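17/12/2025

Back from Fineck with a headache and a bruise on my wrist the size of a coin. I said I would write this down the same evening, before the polite version gets agreed.

The laundry cell stopped twice today. The first time was dull: it lost track of where it was and sulked until we switched it off and on. The second is the one I care about, and it happened a bit after 11, on the orange thing with the clips. The left arm went on closing after it had been told to let go. Not hard, not fast, but it went on closing, and my hand was nearer than it should have been. The log has the release order going out and being received. Then there are 2 seconds of nothing, then the fault.

Pilkington's view is that the hanger slipped and the arm was "correcting". I have heard that word before. In June it was correcting when it pulled the rack over.

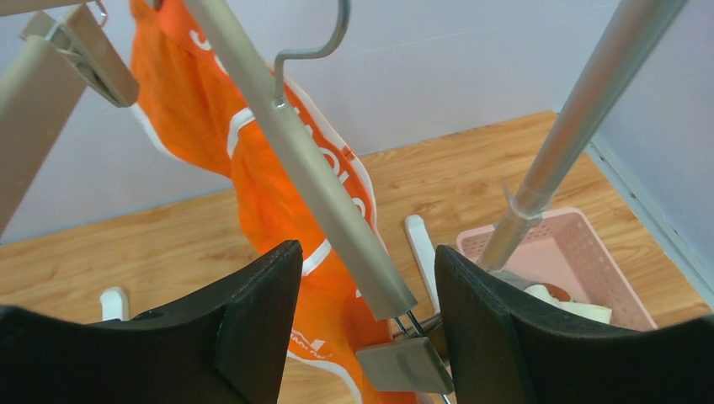
I asked what it thought it was correcting towards, and got a long answer about grip force that had very little to do with hands. The force limit is set at 13 in the settings file. Thirteen what, I asked, and two people gave me different units. I've written both down and sent them to Elli, who will enjoy that.

The thing about hangers is that they are thin, they swing, and the cloth drags them off to one side as soon as you lift. A person feels that and shifts their fingers without thinking. The arms get a picture and a number. When the number is late they carry on with the old one, and as far as I can tell that is what we saw today, though I would not swear to it yet. Dallell sold us the gripper software on the promise that it would "fail open". I should like to see it do that once, on an ordinary day, with somebody other than Dallell in the room.

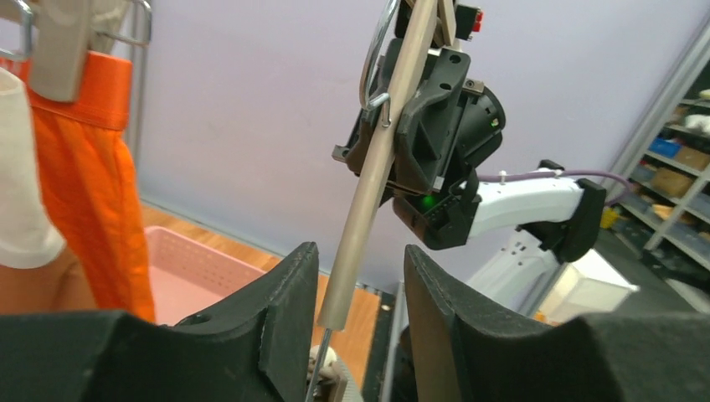
One gripper on the hanger, seen from the other, with somebody's sleeve at the left.

Which brings me to sleeves. The rule on the door says hands out while the arms have power. We all break it. You lean in to straighten a clip because stopping the cell properly means a restart, and a restart is 11 minutes if it goes well. I leaned in this morning for exactly that. So I can't be too grand about it, but a rule that costs 11 minutes each time is going to be broken by tired people, and the report ought to say so.

Elli Lindqvist rang at lunch. She wanted to know if the stop button had worked. It had, when I got to it. It's on the wrong side for anyone left-handed, and I am left-handed, and I have put this in writing before. She went quiet and then asked for the whole log, not the summary. Good.

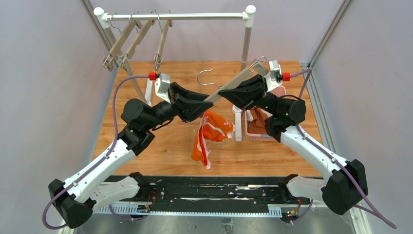
After lunch we argued about two arms on one hanger. I've never liked it. When both are holding, each one reads the other's pull as weight, and if one is slow to let go the other pulls harder. Pilkington says Clistumico handles the sharing and has done 78 handovers without a fault. Fine, but who chose the 78? I looked, and the runs that were stopped by hand are not in the total. Take out everything that went badly and I could be a concert pianist.

He did agree to one change, I'll give him that. Until we know more, if either arm misses a release both motors lose power and whatever they are holding drops. There was some fuss about clothes on the floor. It's washing. It can go through again.
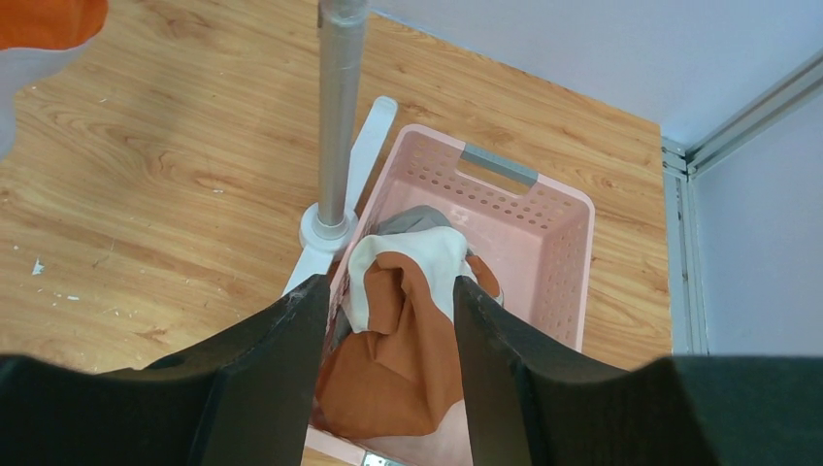 Orange and white bundle between the fingers, over the pink basket.

The basket end of the job gets praised a lot in the meetings and I still don't trust it. Soft stuff forgives a bad grip. You can pinch a bundle of cloth far too hard and it looks perfectly all right, so all those nice basket picks say nothing about whether the fingers would open on a wrist. Asked for a test with a padded rod and a proper gauge. Was told there may be one in the cupboard at Pilkington's end. May be.

Wrist is going yellow at the edge. Put frozen peas on it, ate the peas. I've sent Elli the full log and a copy of the note about the button. Must remember to ask Dallell for the version number of the software, in writing, and to take my own gauge if the cupboard turns out to be empty.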